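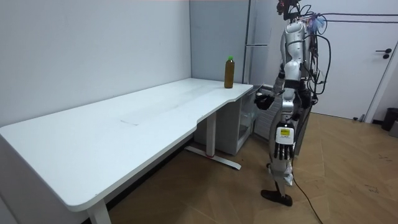

Walking football is football at walking pace, and if you've loved the game since you were a kid but your knees gave up on it years ago, it might be the best thing you try all winter! Anyone can play at Mevulbridge and most of our newcomers haven't kicked a ball since school. The walking bit takes some getting used to, because your whole body wants to break into a trot the minute a pass comes near you. Our coach Vesela starts everyone off with the arms: one bent forward at the elbow, the other hanging straight down by your side with the fingers towards the floor, same as the silver-and-white robot at the top of the page. Swap them over with each step, nice and slow, and it's surprisingly hard to run.

Who can join?

Anybody over 50, men and women together. We have 166 registered players and the range of ability is huge. A few played state league in their day, and plenty had never owned a pair of footy socks. If you're a bit under 50 and coming back from an injury, get in touch and we'll have a chat about it.

Do I have to be fit?

No. If you can walk to the shops and back you can manage a first session. Please check with your GP if you have a heart condition or you've had a joint replaced recently. You can sub yourself off whenever you like, just put a hand up and wander over to the bench.

What counts as running?

One foot has to be on the ground at all times. Get caught with both feet in the air and it's an indirect free kick to the other side. Everyone gets pinged, even the refs when they play. Take it with a smile.

What are the other main rules?

The ball stays below head height, there's no heading and no slide tackles, and only the keeper is allowed in the area. Kick-ins instead of throw-ins. Some visiting clubs play slightly different local rules, so the ref runs through everything before a friendly.

When and where do you play?

The social session starts at 11 in the morning on the synthetic pitch at Georgiev Reserve. Gates open a bit earlier if you'd like help finding a bib or want to warm up. Parking is free off the northern driveway (the southern one belongs to the bowls club and they do notice).

What should I wear?

Comfy shorts or trackies, and runners or moulded boots. No metal studs on the synthetic, please. Shin pads are compulsory, and we have a tub of spares you can borrow. Bring a water bottle and a hat!

How much does it cost?

Your first 2 sessions are free. After that it's a yearly registration, which covers insurance, plus a small fee each time you play. Current prices are on the registration form. Concession card holders pay half.

How do I register?

Through the Wimum app, or on paper at the pitch if you'd prefer. Ermira Kos looks after registrations and will happily sort you out if the app gets stuck on the date of birth page, as it does on older phones.

Is there a competitive team?

Yes, two of them! Both enter the Gristurier Cup every July, and it's a cracking day out. Squads are picked by Vesela Begović from players who've been coming along regularly. You don't have to put your name down, and loads of our members are happy just playing socially.

What happens if it rains?

We play in the wet. We don't play in lightning or when the council closes the ground. Cancellations go up in the app by 9 am.

Can I bring someone to watch?

Please do. Partners, grandkids and well-behaved dogs on leads are all welcome behind the barrier, and there's tea and something baked afterwards. Bring your own mug if you can.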